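Robotics Club Update: The Simulation Group
May 3, 2018

The simulation half of the robotics club meets in the computer lab on the second floor, and this term it has 18 students, which is the most it has had. 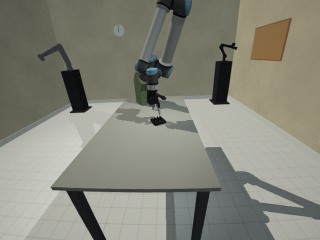 The group's task for spring is called Orel. Each team writes a program that brings the big arm down over a small black block on the table, closes the gripper on it, lifts it and sets it down again at a point the judges choose. The room, the table and the arms are the same for every team. What changes is the starting angle of the block, which is picked at random for each run. A block that sits square to the table is easy. One turned a few degrees is much harder, and most of the early programs knocked it sideways or closed on air.

Guðlaug Hafstein, who teaches the programming sections, asked the teams to keep a log of every run from the start of the project. The logs now hold 834 runs, of which 235 ended with the block set down inside the target. Most of those came in the last few weeks. The Cirkitz team found that their arm was coming down at the right place but with the wrist still turning, so they added a short pause before the final drop. Two other teams have since done the same thing. The Surness team took a different route and rewrote their approach so that the wrist finishes turning well above the table. Their runs are slower, but they miss less often.

Shadows have been a problem for anyone using the virtual camera. The first version of the block finder looked for dark areas on the tabletop and kept choosing the shadow of the arm. Students who want to see how this was fixed can open the notes in the shared folder under Nørgaard, the name of the second version. It is still wrong now and then when the arm is low.

The final round will be held in the lab at the end of the term. Each team gets ten runs with new block angles, and the scores are added up on the board as they come in. Parents and other students are welcome, but there are not many chairs – please come a little early.

A few reminders for members. Save your logs before you log out, as the lab machines are cleared every night. Keep file names short and put the team name first. Anyone who missed the session on joint limits should get the handout from the tray by the door.

Sign-up for next year's group is open now. New members do not need to have written code before. The first project will run through December and uses the same table and arm.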